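What Two Years of Hard Water Taught Me

When we moved out of the apartment in Abu Hammour and into the house in Gernside, I didn't think about the water at all. I thought about the commute, the roof and the school bus. I signed the papers in October and it was the kettle that told me first. Within a few weeks there was a pale crust on the inside, and the tea had a skin on it like cooling soup.

I put it down to an old kettle and bought another one. The new kettle did the same thing. Then the shower head began to spray sideways, and the glasses came out of the dishwasher looking as if someone had breathed on them. At that point I called the water company and asked. The woman on the phone looked up our street and gave me a figure of 418 parts per million, and then was quiet for a moment, as if she wanted to see how I would take it. I had no idea if it was a lot. It is a lot.
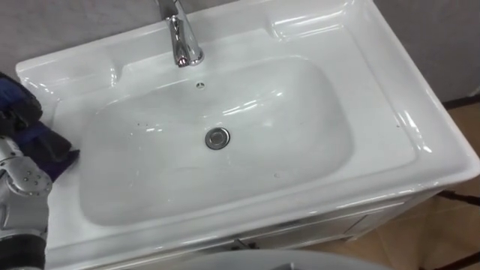

6 min read

So what is hard water? It's water that has picked up calcium and magnesium on its way through the ground. In most places it is fine to drink. The trouble is what it leaves behind when it dries or when it gets heated. The white stuff is mostly calcium carbonate, the same thing chalk is made of. Heat brings it out faster, and that explains why the kettle and the water heater suffer first and the garden hose hardly at all.

Soap is the other half of it. Bar soap reacts with the minerals and makes a gray, sticky film. You use more soap to get a lather, and then there is more film. I was going through shampoo at a silly rate before I understood this. Switching from bar soap to liquid body wash made a bigger difference to the tub than any cleaner I tried.

I tried the cheap things first. White vinegar works on scale and costs almost nothing. For the kettle I use half vinegar and half water, bring it to a boil, switch it off and leave it an hour. For the shower head I fill a sandwich bag with vinegar, tie it on with a rubber band and leave it overnight. Citric acid powder does the same job without the smell, and a bag of it lasts me most of a year. I keep it in a jam jar with a label on it, after one incident with a batch of pancakes.

A few warnings. Don't put vinegar on marble or limestone, as it will eat the surface. Don't leave it for hours on chrome or other plated finishes. And never mix it with bleach or use one straight after the other. The gas that comes off is dangerous.

Vinegar takes care of what you can see. It does nothing for the pipes or the water heater. Ours was rumbling by the end of the first winter, a sound like gravel in a bucket. The plumber drained the tank and showed me what came out, which looked like wet oatmeal with bits of eggshell in it. He said I could pay to have it flushed every year or I could deal with the water before it got there.

I got prices on softeners after that. The basic type uses salt. The water runs through a tank of small resin beads, the beads hold on to the calcium and magnesium and let go of sodium in exchange, and every few days the unit rinses itself with brine to start over. There are also salt-free units that claim to change the scale so it doesn't stick. I read a lot of arguments about those and came away without a firm view. At our level I decided not to gamble.

It came down to a Petmont and a Sternix. The Sternix was $1,000 more and had a phone app that tells you when the salt is low. The Petmont has a lid you lift up. I bought the Petmont. It came to 3,000 dollars with the install, and that included moving a section of pipe so the kitchen cold tap and the outside tap stay on unsoftened water. I would recommend doing that. The garden doesn't want the sodium and neither does the coffee.
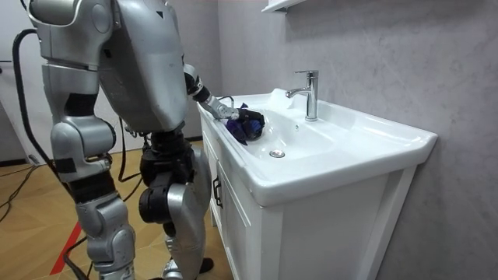
Marlow Creek Mom wrote under my last post that she ran the numbers on a softener and decided against it. Her level is lower than ours, she rents, and she says a squeegee in the shower and a dry towel by the sink get her most of the way there. She also asked if softened water really feels slimy.

On the first point, I think she's right. If I were renting I would do the same. Most of the spots people complain about come from water that was left to dry in place, and if you wipe it up there is nothing to leave a mark. I still keep a cloth in each bathroom and I still use it, softener or no softener.

On the second, yes, a bit. You rinse and rinse and your hands still feel as if there is soap on them. I hated it for two weeks and then stopped noticing. Now when I travel, other people's water feels scratchy.

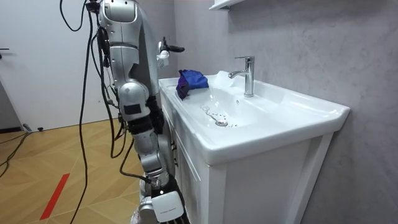
Hard Water Diary

As for upkeep, I add a bag of salt when the level drops below the water line in the tank. I use pellets. The cheaper rock salt left a layer of brown grit at the bottom that I had to scoop out with a saucepan. Once in a while the salt forms a crust with a hollow space under it, called a bridge, and the unit keeps running its cycle without taking up any brine. If your glasses go cloudy again and the tank looks full, push a broom handle down into the salt. It should go through with a crunch.

The water heater has stopped rumbling. The kettle still gets a thin film, as it is filled from the unsoftened tap, and I do it with citric acid when I remember. The old shower head never recovered and I replaced it. I still have to look into the refrigerator line, which I think was connected on the wrong side of the softener, so if anyone has moved one of those without pulling out the whole cabinet, please leave a comment.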